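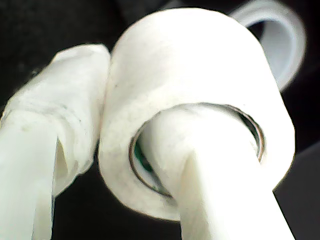 Fig. 6. Wide white tape, cardboard core.

Filed under: Set-Up > Tape & Wrap

Section 5: Tape rolls and wrapping

1. Take the roll out of its bag. Keep the bag.
2. Look down the core. Crushed core = bad roll, send it back to Plastadthorpe with the packing slip (part 2646).
3. Find the free end. Fingernail, not a knife.
4. Pull off the first full turn and toss it. Outer turn picks up gray marks in storage, won't hold well.
5. Fold the new end under so you can find it agian.

NOTE: Stand rolls on the flat side. Never on the round side, they go oval.

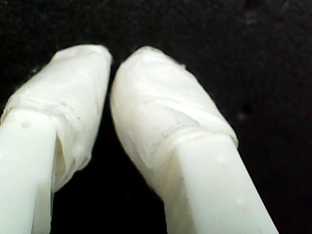 Words: Hendriks Bench Guides

6. Wrapping a part. Wipe it first, let it dry. Start low, go up, overlap each turn by half.
7. Light pull only. Too tight and it creases, too loose and you get flaps.
8. Last turn ends on a flat face. Press down, count to 10.

CAUTION: No cutting toward the part. Tear or snip off to the side.

NOTE: Dark felt mats shed. Brush the Uvau mat before you start, lint gets in the glue and thats it for that end.

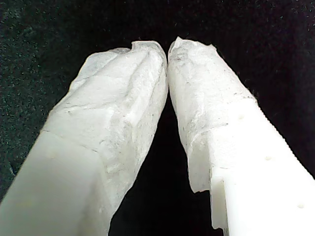
A reader wrote in that step 7 undersells it: on narrow parts she does two thin layers with a rest between, and the top edge stays down a lot longer than with one thick one.

Fine to do. Same overlap both times. If the edge lifts anyway, strip it back to bare and go from step 6. Spare rolls are in the Trurna drawer kit, bottom tray.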